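Styling a Small Room, session 4: dried stems and single stems
Tutor: Hye-jin Kwak

Right, last time we did cushions and throws and I talked far too long, so let's get straight on with flowers (my favourite bit!). Bring your Astmont workbook, we'll be filling in page 17.

Dried bunches first. They last for ages and they don't mind a warm room, but they do go a bit brown and gloomy if you let them. My fix is one or two little dots of colour in among the stems – you don't need much, and please don't spend a fortune. I'd rather you picked your own grasses in October and hung them upside down for a few weeks.

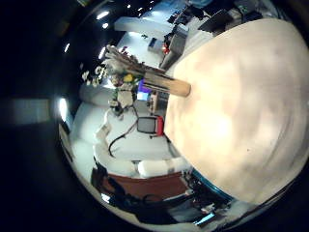
Fig. 1. Dried stems with a small yellow flower and white blossoms; white sofa and bolster.

Pale seats are kind to this sort of thing, as every twiggy bit shows up nicely. Ah-rin Gil asked about hairspray to stop the shedding. Yes, a light go from arm's length, outdoors, and let it dry before you bring it in.

Now the other way, which is one stem and nothing else. Go tall and narrow with the vase, and put it near a corner of the table so people can still use the rest.

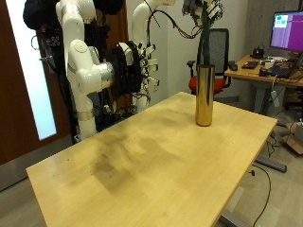
Metallic finishes want a soft dry cloth and no polish on the day, or you'll be chasing smears all afternoon. Pale wood is fussier. It marks wherever hands go, so wipe it with a barely damp cloth, along the grain, and test any cleaner underneath first.

For next time: try both at home, one week each, and jot down which you got tired of. Notes to me by 19th June please, 800 words at the very most.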